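Setting up the Nondard timing system for your swim meet

Last updated: February

Part 3: Lane pads, start unit and the dry run

If you've come straight from Part 2, your laptop should have the Nondard software on it and your meet file loaded. If the meet file isn't in yet, go back and do that first, please. I've tried doing it with the pads already in the water and a warm-up going on, and I ended up typing in heat sheets with wet fingers.

I wrote these notes for our own club, Grulurmont Swim Team, but other clubs have been borrowing them, so I've tried to spell things out a bit more this time. We swim in a six-lane short course pool. If yours has eight lanes, just keep going up in order.

Allow 40 minutes for everything in this part. With a helper who has done it before it goes faster (Freya Birkett and I can race through it now, and yes, we do keep track of our best time!).

Hanging the pads

1. Carry each pad flat, with one person on each end. Don't stand it on a corner, even for a second while you open a door.

2. Start with lane 1 and work across. Lower the pad down the wall with the connector on the right as you face the water, and hook the top bracket over the pool edge.

3. Press along the top with the flat of your hand. You want the pad sitting snug with no wobble. If it rocks, lift it out and check for a bracket that has folded under.

4. Plug the pad cable into the deck box with the same lane number. The plug has a flat side that faces up. It should slide in easily, so if you're pushing hard, stop and turn it over.

CAUTION: Keep the deck boxes behind the starting blocks and off the floor. We hang ours on the backs of the blocks. A puddle will find its way into a box on the tiles, and then you'll be hand timing that lane all afternoon.

Note: The backup buttons go into the second socket on each deck box. Put them in now, while you're already crouched down there.

Connecting the start unit

5. Set the start unit on its stand on the starter's side, level with the blocks. Run the long cable back to the control table along the wall, and tape it down anywhere people will walk.

6. Switch the start unit on before you open the timing screen. The software looks for it once when the screen opens, so if you do it the other way around, you'll get "No start signal" and need to close the screen and open it again.

7. Set the speaker volume with the pool pumps running and some kids in the water. A level that sounds plenty loud in an empty building gets swallowed up completely once the stands fill.

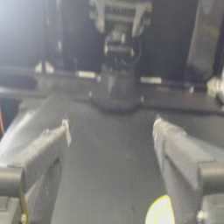 The dry run

8. Choose Test Heat from the Meet menu. It works just like a real heat but won't save anything into your results.

9. Have your starter press the start button. The clock on the screen should begin running right away, and the strobe should flash.

10. Send somebody along the wall to push each pad firmly, one lane at a time, calling out the number as they go. Watch for the time to show up in the right row. If lane 3 lights up when they shout "four" you've crossed two cables – swap them at the deck box and test both lanes again.

11. Do the same with the backup buttons. The button times show in the gray column next to the pad times. If the two are more than 0.3 seconds apart in a real race, the software puts a little flag on the lane, and your referee will want to look at it.

Note: Pads ignore light splashing, but a hard wave from a cannonball can set one off. Alfie Dunmore, our head starter, clears the end lanes before the test for exactly this reason.

12. Close Test Heat and choose Ready for Event 1. Check that the event name on the screen matches the one on the program.

If you use a scoreboard

We have the older Khattak board, and it needs almost 2 minutes to wake up after you plug it in. Leave it alone during that time! It goes blank, then shows all eights, then settles on zeros. Once you see zeros, pick Scoreboard On in the software and the lane names should come up.

If you get zeros but never any names, look at the Lines setting. Ours has to be on 2 (one for the name, one for the time), and it has a habit of resetting itself after an update.

Next up is Part 4, where we go through running a heat, dealing with a false start, and fixing a swimmer who turned up in the wrong lane.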